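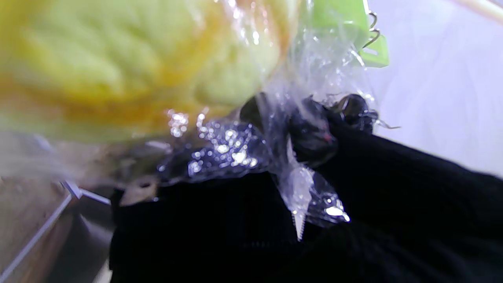 Cabbage or lettuce in plastic wrap, green clip

Nullico selling its packaging arm – anyone holding?

trakkerdan
Saw the Nullico update at 7am and I'm still chewing it over. They're selling the packaging business to Rilico for 557 million, with the cash going on debt by June. There's a write-down of 202 million on the old plant though, so this year's profit is going to look horrible. I've got 600 shares and can't decide if I top up or run for the hills.

marrowfat
Write-down is only paper, no cash leaves the building. I'd be more bothered about what's left once packaging has gone. It was the one bit that made steady money every year!

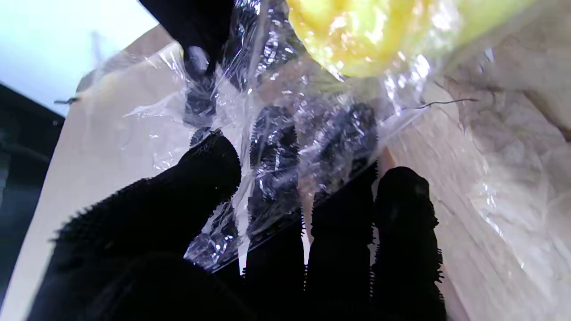

And what do we get in return? Trakier, which they overpaid for and have been "turning round" ever since I bought in. I'd have sold that and kept the boring stuff.

oldpenny
Disagree with marrowfat. Who was going to buy Trakier? You sell what people want to buy. The debt was over 1279 million at the last count and the interest was eating the dividend, so something had to go.

marrowfat
Fine, but you don't sell the cow to pay the milk bill. Jacobs did the same a few years back and they're still tiny.

oldpenny
Jacobs sold at the bottom, in a panic. Rilico are paying a decent price – more than I had it down for anyway.

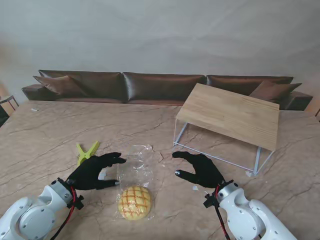
Marble table and brown leather sofa

trakkerdan
Thanks both, though I'm no nearer deciding (typical). Does anyone know if the dividend is safe? I read the statement twice and all I could find was "under review", and last time they used those words it got halved.

quietbid
It says on page four they'll tell us with the half-year numbers. I've sold half of mine and kept the rest, so I can be wrong both ways.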